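« Le robot versait à côté, et il était persuadé d'avoir bien fait »

Elle nous reçoit dans l'ancien atelier de mécanique que Ciltmont occupe depuis le printemps, avec du café trop fort et une boîte de biscuits qu'elle pousse vers nous à chaque question. Responsable des essais, elle raconte volontiers la panne de novembre, celle qui a immobilisé le bras Olham pendant toute une campagne de transvasement. « On en rit maintenant, mais ce soir-là, à 22 heures, je vous assure que personne ne riait ! »

Le bras devait remplir de petits flacons, un geste qu'il avait répété 1000 fois sans histoire. Puis, après une mise à jour du module Rowbotham, il s'est mis à verser 2 centimètres trop à droite. Le liquide a coulé sur la table, puis dans le boîtier de la pince, et le bras a continué, imperturbable, jusqu'à ce qu'une collègue frappe l'arrêt d'urgence.

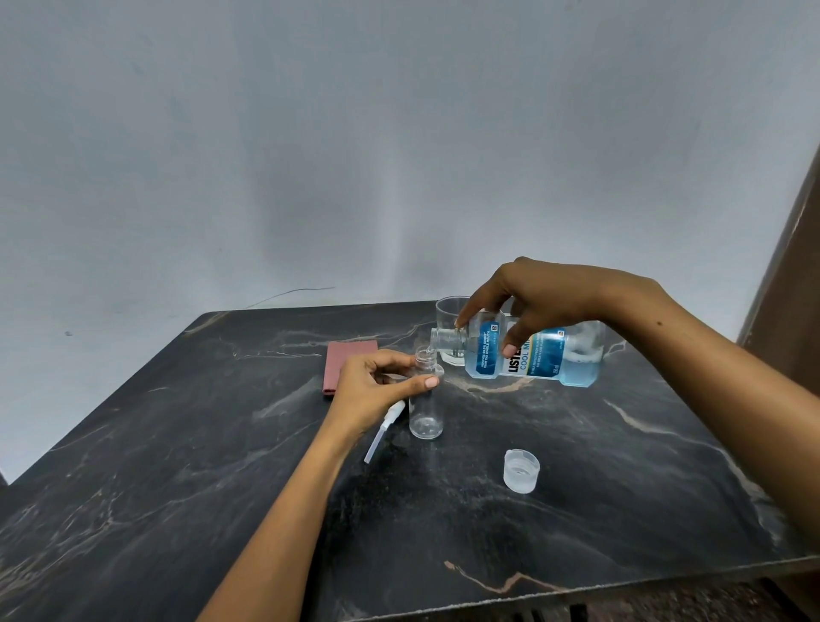 La panne venait du calcul de la position du goulot, et pour la comprendre il a fallu revenir aux mains humaines. « Nous, on ne se pose pas la question, reprend-elle. Quand on passe un bain de bouche bleu pâle dans un petit flacon transparent, la main gauche tient le flacon juste sous le col, la droite incline la grande bouteille, et le filet reste tout mince. Le bras, lui, n'avait rien pour tenir le flacon, et il se fiait à une caméra qui confondait le bord du verre avec son reflet sur le plateau, vous imaginez le résultat. »

Elle s'arrête longuement sur l'arrêt d'urgence, qui l'inquiète encore plus que les dégâts. Le capteur de fuite avait bien réagi, mais son alerte attendait 60 secondes avant de couper le moteur, un réglage hérité du banc de Wultstead. « Soixante secondes, avec du liquide près d'un connecteur, c'est interminable. Maintenant la coupure est immédiate, et tant pis si on s'arrête pour une goutte. »

Le bras a repris en janvier, à vitesse réduite, avec un support pour caler les flacons. Elle voudrait atteindre 2000 versements avant de relever la cadence, et nous raccompagne en nous glissant deux biscuits pour la route.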